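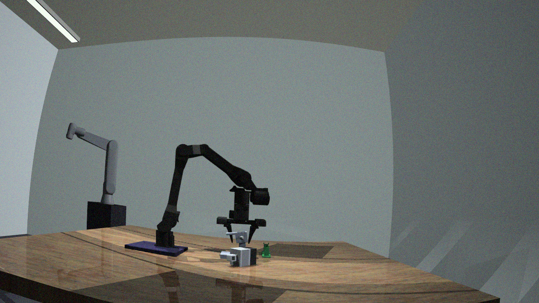

Vuvent has released version 4 of Modumier, its open planning and simulation software for robot arms, and the headline change is one users have been asking for since the first release: the planner now picks its grasps and its arm motion together. Older versions chose a grasp first and then looked for a way to get there, which led to plenty of dead ends. In the new tabletop demo, a black arm brings its open two-finger gripper straight down over a small block with parts sticking out of its side and top, and a tiny green piece stands just to the right of it. Both the bracket-like part on top and the green neighbor limit where the fingers can go, so the planner has to weigh them before it settles on an approach.

"Plain cubes are easy, and we were all a bit tired of them," said Anjana Gunawardena, who leads planning at Vuvent. "I wanted shapes that make you think about which side a finger goes down. The first time the new solver worked through one of these layouts without any hand-tuned waypoints, I made everyone come over to my desk and look!"

Modumier 4 also gets a new collision checker, written from scratch by Shafiq Patwary and Kamrul Howlader. It keeps a separate safety margin for each finger, so a user can allow a fingertip close to the target and still hold the rest of the gripper well clear of everything else. Margins can be changed while a simulation is running, and the planner picks up the new values on its next cycle – no restart, no reloading of the scene.

The release ships with 14 tabletop scenes, all of them editable. Each one comes with a plain text file that lists the objects, their poses and the friction values, and the same file can be loaded from the command line or from the Modumier viewer. Reflective surfaces and room lighting are now part of the renderer too, a big help to teams who test their perception code on simulated camera views.

Two groups had early access. At Avari, Toshiko Hattori's team used the beta to rework its part-sorting planner. "We threw out a lot of our own special-case code, and I was happy to see it go," Hattori said. Ragab, which builds training tools for technical colleges, is adding the scenes to its fall course material.

Scene files from version 3 open without changes. Custom grasp plugins need a small edit to the header, described in the migration notes. Support for two arms planning in one shared workspace is in testing now, led by Min-kyu Seol, and a preview build is set for September.

Modumier 4 is available now from the Vuvent downloads page, along with the full release notes and a getting-started guide.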